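Hotero Forums > Household Repair > Plastics and Finishes

Topic: Loose leg sockets on molded plastic stools: adhesive or friction fit?

brirk_bench
I have a batch of white plastic stools and slatted chairs from Gurura to put back in service for a community hall in Brirkthorpe. The stool legs are push fit into molded sockets. Several have worked loose. I need to know whether to glue them or shim them. The plastic carries no recycling mark, so I am assuming polypropylene. Hall power is limited to one outlet on a plug adapter, so heat tools are possible but only one at a time.
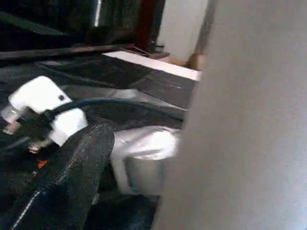

Re: Loose leg sockets

S. Mohmand
Assume polypropylene until shown otherwise. Cut a sliver from a hidden rib and drop it in water. PP and PE float; ABS, nylon and PVC sink. If it floats, ordinary epoxy and superglue will peel off clean. You would need a primer made for polyolefins, and even then the bond is poor under side load.

Shim it. One wrap of thin polyester film, leg driven home with a rubber mallet. Stand the stool on its seat to do this, on something that won't mark it.
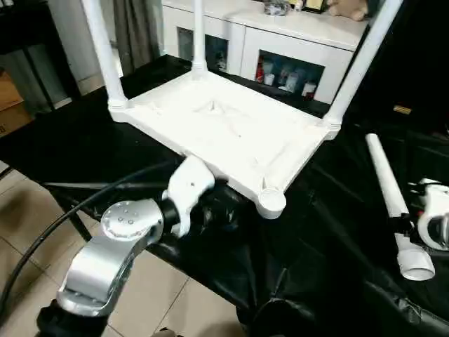

Check the collar at each corner for white stress lines before you drive anything in. A collar with a crack running down from the lip will open further under a shim, and that seat should be scrapped.

Saqib Mohmand

bognar_fan
Disagree on the shim. Film creeps out under rocking load. I did 8 stools with film and 2 were loose again by February. A self-tapping screw through the collar into the leg holds better.

S. Mohmand
A screw puts a stress riser in the one part that carries the bending load. What was the wall thickness, and did you drill a pilot hole?

bognar_fan
Pilot hole yes, 2 mm. Did not measure the wall. None have cracked so far.

tallow96
Both of you are skipping the cause. Sockets go loose when people drag the stool with weight on it. Fit rubber feet with some give and the problem slows down a lot. For the slatted chairs I would look at the joint between leg and seat rail first. Turn the chair over, lean on each leg in turn, and watch the rail for movement.

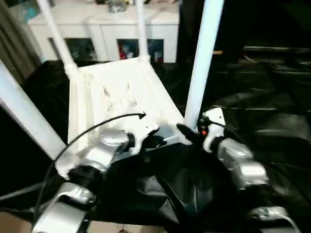

If the rail moves with the leg, the joint is sound and the flex is in the slats. If the leg moves alone, the joint is gone. Mark it with tape and go on to the next.

brirk_bench
Float test done. It floats. Going with film on half and screws on the rest, marked underneath. Bognár sells the film in a roll of 96 feet, far more than I need, but there is no shorter one.

bognar_fan
Use pan heads. Countersunk will wedge the collar open.

S. Mohmand
Agreed on the pan heads. I would still not use screws.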